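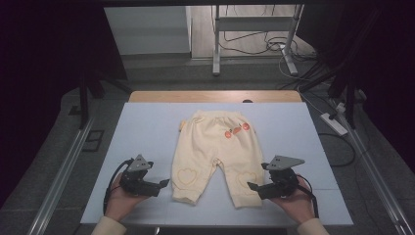 Issue 17

December 30, 2022
By Ratree Sitthichai

Staniforth issues corrective action on Sesen hand-held gripper pads

LIMSTEAD – Staniforth has completed its review of a pad fault in the Sesen hand-held gripper, used in pairs to record garment handling tasks. Under the fault, the pad block shifts on its finger arm under repeated closing, and the recorded jaw opening no longer matches the true one.

The fault was found during work on children's clothing. Of 719 recordings checked, 16 showed an offset large enough to affect use of the data. Those recordings have been withdrawn. No injuries were reported. 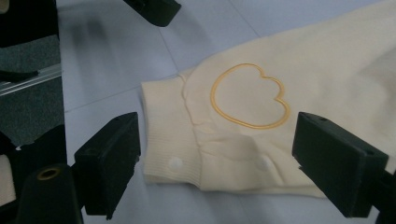
The cause was traced to the pad screw, which was tightened below specification on one assembly batch. Soft knits make the fault hard to notice – the fabric takes up the gap, and the operator feels no change in grip.

Operators should stop work if a pad can be moved by hand. Screws are to be retightened with the cable disconnected, and the jaw opening recalibrated before the next recording. The inspection interval is now 200 closing cycles. 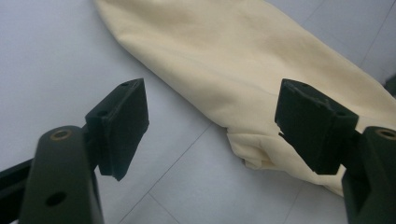 Replacement screws with a locking patch will ship from Itow in January. "Units outside the affected batch need the inspection but no new parts," said Terence Marsden, product safety lead at Staniforth.

Contact: Staniforth Press Office, Limstead
© 2022 Staniforth. All rights reserved. | Back to top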